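Mirlow Two-Finger Gripper, Textile Tips
Sold by Silosa. Part no. 638. In stock.

The Mirlow is a plain parallel gripper with slim black fingers and no opinions. It opens, it closes, and it picks up cloth more often than the last three things we stocked. Damir Radulović ran it in March against the Tanholm 564, our softer and pricier option, on the garment everyone sends us complaints about: elasticated denim joggers. Stiff in the leg, springy at the ends, and keen to unfold the moment you look away.

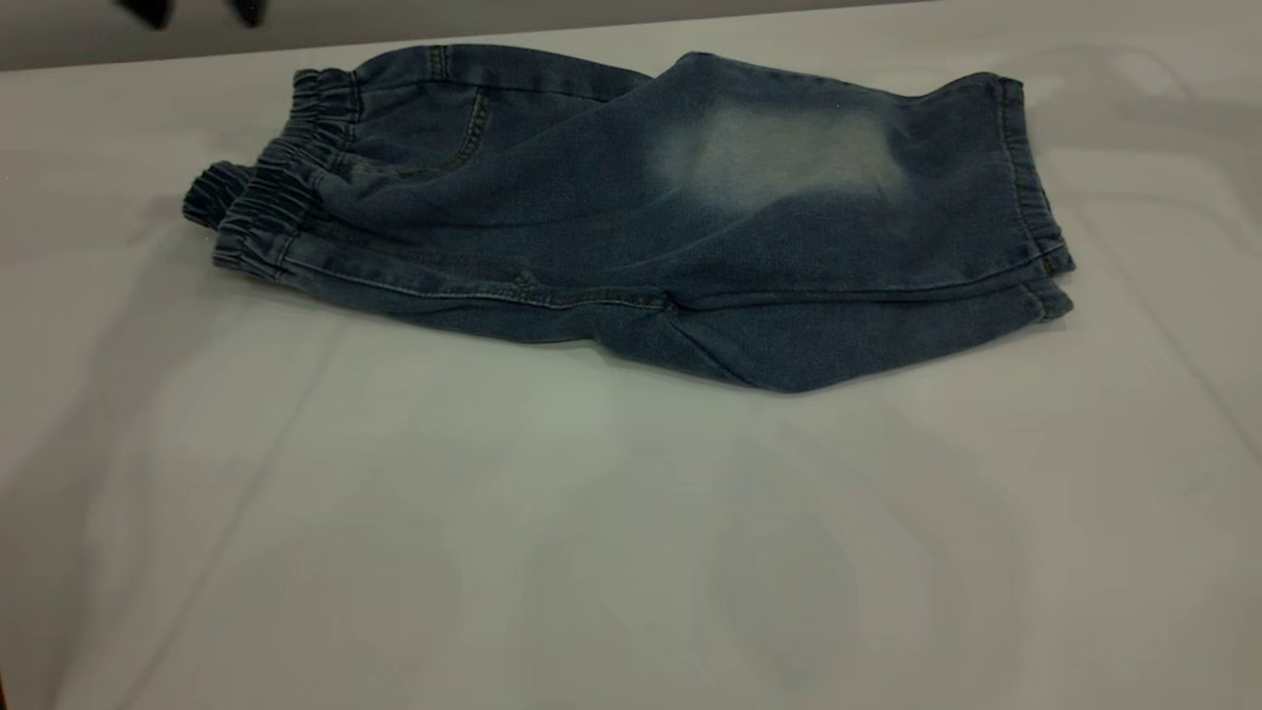
Can I use the Mirlow with my existing arm controller?
Most customers do. It takes a standard open/close signal, and the adapter plate is in the box. If your controller is a Calimlim, order the longer cable as well.

Over 100 folds per gripper, the Tanholm was gentler and the Mirlow was quicker. The Tanholm's wide pads are lovely on T-shirts and hopeless at getting hold of one layer of a thick hem. The Mirlow's narrow tips get under the edge, though they will also happily take both layers if your approach is a hair too low. Set the height first. Then set it again after lunch -- Damir's advice, and he has earned it.

Grip force is adjusted with the small dial on the body. Start low for knits. Denim likes about the middle of the range, and anything higher mostly wears out the tips.
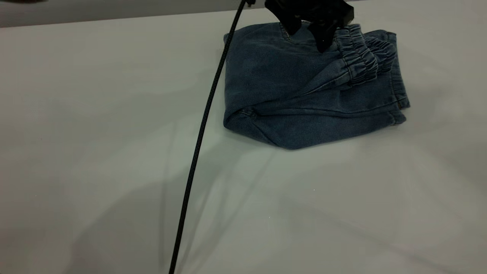
Mirlow fingers at the gathered end of a folded pair of joggers.

In the box: gripper, adapter plate, one pair of textile tips, hex key, and a manual translated with more courage than skill. Spare tips are sold in pairs.

Not recommended for: silk, wet towels, or anything with sequins. Consolacion Policarpio in support has a folder on sequins and would prefer not to add to it.

Next batch ships 22nd April. Returns accepted unused, in the original foam.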